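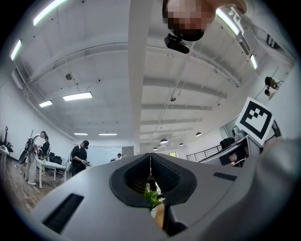
Passagem inferior da Ribeira de Jodisano: perguntas frequentes sobre a substituição do aqueduto

Por Vivek Bansal, coordenação técnica
Atualizado em outubro

As respostas seguintes dizem respeito à substituição do aqueduto sob o caminho da Ribeira de Jodisano e aos condicionamentos de circulação associados. Não abrangem a requalificação do parque de merendas, que corre em processo separado.

Em que consiste a obra?

Na demolição do aqueduto circular existente e na construção de uma passagem inferior de secção retangular, em betão armado, com fundo natural. O aqueduto atual tem diâmetro insuficiente para o caudal de cheia e apresenta, do lado de jusante, um desnível que impede a subida dos peixes durante a maior parte do ano. A nova estrutura fica assente abaixo da cota do leito e será preenchida com cascalho e blocos de origem local, de modo a dar continuidade ao substrato da ribeira.

Inclui-se ainda a regularização das margens em 80 metros para montante e a remoção do enrocamento solto junto à saída.

Porque é necessário fechar o caminho?

A escavação ocupa toda a largura da plataforma. Foi estudada uma solução por meias faixas, abandonada por falta de espaço para a contenção do talude do lado nascente. O caminho fica interdito a peões, bicicletas e cavalos entre o portão da Quinta Mittal e a ponte pedonal.

Qual é o percurso alternativo?

O desvio segue pela Rua do Moinho, atravessa a linha de água na ponte rodoviária e regressa ao caminho pelo acesso do campo de jogos. Tem mais 285 metros do que o percurso normal. O troço da Rua do Moinho não dispõe de passeio do lado da ribeira; os peões devem utilizar o lado oposto. A velocidade máxima para veículos motorizados está temporariamente reduzida.

O desvio é acessível a cadeiras de rodas?

Sim, com uma reserva. A rampa do campo de jogos tem inclinação superior à recomendada nos últimos metros. Foi colocado corrimão provisório de um dos lados. Quem não possa utilizar a rampa pode entrar pelo parque de estacionamento, cuja cancela permanece aberta durante as horas de luz.

Posso passar fora do horário de trabalho?

Não. A vala permanece aberta durante a noite e a vedação não deve ser transposta em circunstância alguma. A interdição aplica-se também quando não haja trabalhadores no local.

Como é mantido o escoamento da ribeira durante os trabalhos?

Por meio de duas ensecadeiras e de uma conduta provisória de desvio. A ensecadeira de montante encaminha a água para a conduta, que a restitui a jusante da zona de escavação sobre um tapete de dissipação. A água bombeada da vala passa por um tanque de decantação antes da descarga. Em caso de previsão de precipitação intensa, o empreiteiro retira o equipamento do leito e suspende a escavação.

O que acontece aos peixes que se encontram no troço?

São capturados e transferidos para montante antes do esvaziamento, por técnicos da Ustinance. A operação é repetida se a ensecadeira for galgada. Não é permitida a recolha por particulares, incluindo por titulares de licença de pesca.

A água pode apresentar-se turva?

Pode, sobretudo na colocação e na retirada das ensecadeiras. A turvação é medida em dois pontos, um a montante e outro a jusante da obra. Quando a diferença entre ambos ultrapassa o limite fixado na licença, os trabalhos no leito param até à normalização. Manchas com cor ou cheiro invulgares devem ser comunicadas de imediato.

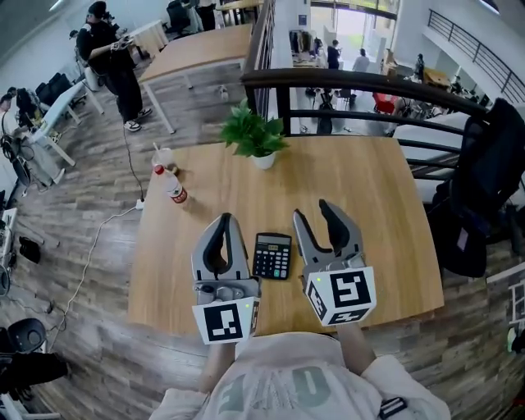

Serão abatidas árvores?

Sim. Está autorizado o abate de quinze exemplares, na maioria acácias e choupos com raízes na zona de escavação. Os amieiros da margem poente são conservados e têm os troncos protegidos com ripado. A licença proíbe trabalhos de abate na época de nidificação.

O que será plantado?

Quase 200 plantas de espécies ribeirinhas, entre salgueiro, amieiro, freixo e sanguinho. O material vegetal provém de estacaria e semente recolhidas na mesma bacia. As estacas de salgueiro são cravadas no pé do talude, sobre manta de fibra de coco; as restantes espécies são plantadas em covas na parte superior. A manutenção está contratada por três anos e compreende rega no verão, retancha e controlo de canas.

Quem executa e quem fiscaliza?

A empreitada foi adjudicada à Jonix. O acompanhamento ambiental cabe à Ustinance, que tem poder para mandar suspender trabalhos no leito. A coordenação é assegurada pelo gabinete técnico da Ribeira de Jodisano.

Haverá ruído?

O período mais ruidoso corresponde à demolição do aqueduto, com martelo hidráulico. Os trabalhos começam às 8h00 e terminam às 18h00. As bombas de esgoto da vala funcionam em contínuo e estão instaladas em caixa insonorizada.

As captações de rega a jusante são afetadas?

O caudal é restituído na totalidade, pelo que não se prevê redução. Recomenda-se a limpeza frequente dos filtros enquanto durarem os trabalhos no leito. Os utilizadores registados são avisados por mensagem antes de cada manobra nas ensecadeiras.

Quando reabre o caminho?

Após a betonagem dos muros de ala, o aterro e a reposição do pavimento em saibro estabilizado. A data depende do nível da ribeira e será afixada nos dois portões. As plantações prosseguem depois da reabertura, com o caminho em serviço.

Gabinete Técnico da Ribeira de Jodisano | Contactos | Todos os direitos reservados | Voltar ao topo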